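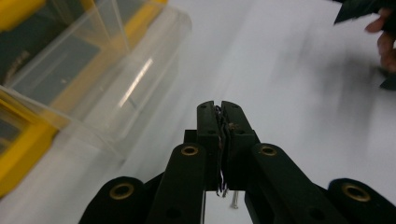
*Dark threads caught at the fingertips, over a white tabletop.*

## 4. Threading and first stitches

Okay, your Tureleo is out of the box, the foot pedal is plugged in, and you've read the safety page (please read the safety page!). Now for the fun bit. I've threaded this machine more times than I can remember and I still go slowly on the top guide, so take your time.

1. Switch the machine off. Turn the handwheel toward you until the needle is all the way up.
2. Lift the presser foot. With it down, the tension discs stay shut and the thread just sits on top of them.
3. Put your spool on the pin and push the cap on snugly. I use Nasturow all-purpose polyester, weight 40, for nearly everything.
4. Bring the thread through the top guide, down the right channel, around the bottom and up the left one, then over the take-up lever.
5. Thread the needle from front to back and pull a few inches out behind the foot.
6. Drop in the bobbin so it unwinds counterclockwise, and tuck the tail into the slot -- you should feel a little click.

**Note:** Big cone of thread? Mine hold 3000 yards and they won't fit the pin at all. Stand the cone in a mug behind the machine and run the thread up from there.

Now grab a scrap of plain cotton, folded double. Set the stitch length to 2 and sew a straight line at low speed. Look at both sides. Loops underneath nearly always mean the top thread missed the discs, so go back to step 2 and do the whole path over (annoying, I know, but it's faster than fiddling with the dial).

**Caution:** Never yank a jam loose. Switch off, raise the needle by hand, snip what you can see and lift the bobbin out before you pull anything. I bent a brand-new size 100 needle by being impatient with denim.

If the needle plate has to come off, use the short screwdriver from the Tekmont accessory pouch. The long one slips and scratches the plate.

Bobbin winding is in section 5.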